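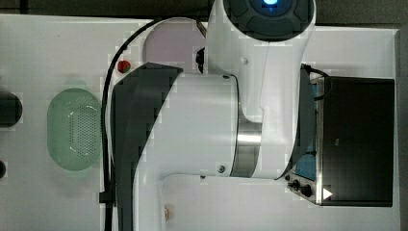 Why do small parishes drop sung Vespers? In Greenwood, I found, it mostly came down to who could pitch the first psalm.

I sat in on 17 evenings there, and I loved them! Signe Lundgren led most of the singing (no organ, just her voice), and when she was away

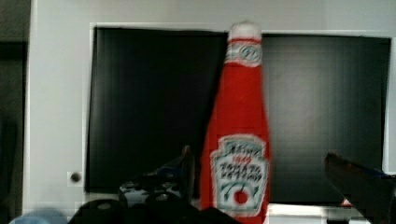
people simply read the psalms aloud, a bit shyly. Two readers told me they preferred it that way.

**Figure 2.** Oval plate and mugs on a white tabletop.
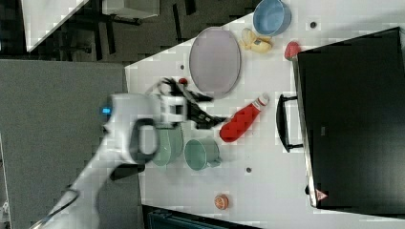 ### 4.2 The October evenings

I went back in October and heard the Magnificat sung by six people, all from memory.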